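**Tumus, January 6, 2023.** The stuffed animal repair table is back, and I got to spend most of a morning at it, so forgive me if this runs a little long for a news item. I went in to write a few lines about the new hours and came out with teal fluff all over my coat.

For anyone who missed it last spring, the repair table is the thing Kazuhiro Aoki started in May in the side room at Bekero, the fabric and notions store on the hill. You bring in a plush toy that's seen better days, you fill out a card, and it gets brushed, restuffed, sewn up or just looked over by somebody who knows what they're doing. It closed in the fall when the store needed the room for holiday stock. Now the boxes are gone, the white table is back, and Kazuhiro is taking toys again, mornings only, from 9 until the noon bell.

He told me he took in 116 toys during the first run. I asked how many he couldn't fix and he made a face and said nearly 40 went home "improved, let's say." Those were mostly the ones with crumbled foam inside. Foam gets old and turns to a kind of orange sand, and once it's worked its way into the backing of the fabric there's only so much you can shake out. He won't wash those anymore. He takes the foam out, vacuums the shell through an old stocking and puts in polyester fill, and if the fabric is too thin to hold a stitch he'll tell you so before he starts.

The long-haired ones are what he likes best, and I can see why! They come in looking hopeless and they're usually fine underneath. Long fake fur mats from the tips down, so you start at the tips with a wide comb, holding the fur close to the backing so you aren't yanking on it, and you work your way in a bit at a time. I was going at it like I was brushing my own hair before school and he took the comb out of my hand (very politely) and showed me again.
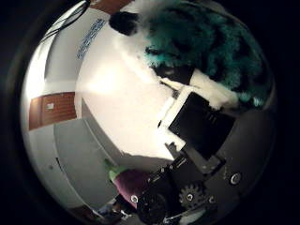 Color is the other thing people worry about. Two-tone fur and stripes and so on can bleed if you soak them, and dark colors next to white are the worst for it. Kazuhiro tests every color with a damp white rag before he lets any water near a toy. If the rag picks up even a little dye, he sticks to dry cleaning with cornstarch, which you rub in, leave for an hour and brush back out over a trash can. It makes a terrible mess and smells like a bakery. He says it won't get out a juice stain but it does wonders for the general gray look that a toy picks up from being dragged around the house.

I'd always figured you could toss these things in the machine on gentle. Some you can, he said, if they're short-haired and all fabric, inside a pillowcase with the end tied. The dryer is where people go wrong. Long synthetic fur frizzes up in high heat and it stays frizzed, no comb in the world will bring it back. Let it air dry, turn it over now and then, and brush it before it's completely dry and again after.

A few other things I scribbled down while I was there:

- Loose eyes and noses get looked at first. If a toy is going to a child under three, he takes off anything hard and embroiders the face.
- He keeps thread in every green and blue you could ask for, but not much pink at the moment. If you have pink thread sitting in a drawer, he'd love it.
- Ladder stitch for seams, always. He'll teach it to you if you've got ten minutes to sit down.
- Anything with a battery box needs to come in with the batteries already out.
- No feather boas. There's a story there and he wouldn't tell it.

The new part this year is the stuffing. Dondidov, the mattress place out by the bus garage, is giving the table its clean offcuts of fiberfill, so restuffing is free as long as the bags last. Last year you had to bring your own or pay for it by weight, and people got into some pretty funny arguments over how much a bear weighs. Kazuhiro sorts the offcuts by how springy they are. The firm stuff goes into necks and legs, so heads stop flopping over, and the soft stuff goes in the belly.

The thread, needles and that lovely wide comb come from Mitsotakis-Vlachou, who are still selling the same kit at the front counter if you want to do this at home. I bought one. I don't have a toy that needs fixing, unless you count the rabbit in my mother's closet, which I now absolutely intend to go and get.

What I liked most about the morning, to be truthful, was how long everybody stayed. You'd think people would drop a toy off and go, and a few did. But there was a woman with a lion who ended up trimming the knots out of its mane herself, tiny scissors, a quarter inch at a time, and a dad who came for one seam and stuck around to sew up somebody else's elephant. One little boy had very strong views on which direction the fur should be combed. He was right, too. There's a nap to it, same as velvet, and if you go against it the whole animal looks like it slept in a hedge.

Here's how it works if you want to come. Fill out a card at the front counter with your name, a phone number and the name of the toy (he does use the names). Simple jobs get done while you wait. Restuffing takes longer, so plan to leave the toy and pick it up when he calls. The limit is 2 toys per family per visit, and he means it this time, after a family came in last May with a whole wagon. Seams and brushing are free. New eyes cost whatever the eyes cost, and there's a tray of them to pick from, including some cat ones that I found a bit unsettling.

If your toy has long fur, please shake it out outdoors before you bring it in, and pull off anything sticky if it'll come off easily. If it won't, leave it alone. Kazuhiro uses a little cooking oil on gum and a cold spoon on candle wax, and he'd much prefer to start from the original problem than from what's left after somebody attacked it with nail polish remover.

The side room is through the store and to the left, past the zippers. Strollers fit through if you come in by the parking lot door. There are chairs now, real ones with backs, and the heater works. Cards for next week are already on the counter.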